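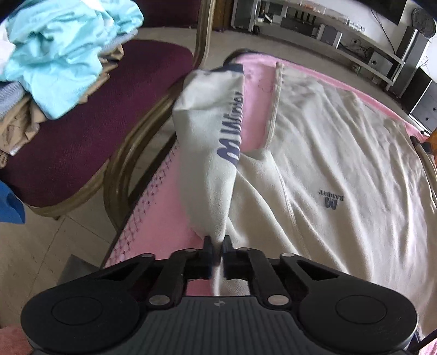
March, wash bench – fleece pilling, second round

Carried on from the Brollura trial. Same two fabrics, the white fleece and the cream blanket weight, both from the Fitholm roll ends. Cut fresh swatches, overlocked the edges this time. The raw edges last round shed so much that the filter weights were useless.

Machine: the old Marska, 30 C, short cycle, spin at 700. Load made up to 2,525 g with cotton ballast. Liquid detergent, no softener.

Filter caught less lint than round one on both fabrics. Most of that is probably the overlocking, so don't read it as the fabric settling down yet.

Pilling by eye against the Sibiya cards:
White fleece – 2 on the face, worse along the fold
Cream blanket – 2, fairly even all over

The face side of the white mats where it was folded in the drum. Next round put the swatches in flat, pinned to a carrier cloth.

Drying: line only, 4 pm until the next morning. Tumble dryer is still waiting for a belt.

To do: weigh filters again once fully dry, order more mesh bags, relabel the swatches. Laundry marker faded on the cream.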